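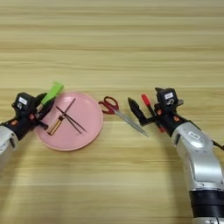
Table with a light wood grain.

Dec 1, 2022

The Brundard hand-wound I bought in May was gaining 438 seconds a day. I demagnetized it and checked again: 5 seconds fast, dial up. Crown down it loses 2, good enough for a watch with a flat hairspring. 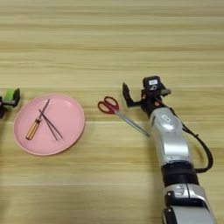

Screwdriver on the pink plate.

The case back reads 1321, a number missing from the Prerkisar parts list. Trumbridge sells a mainspring for the later caliber, same width, slightly longer.

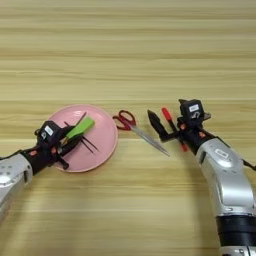
I ordered one anyway. The crystal is a separate problem. Vidal stocks the right diameter in domed only, and the original was flat.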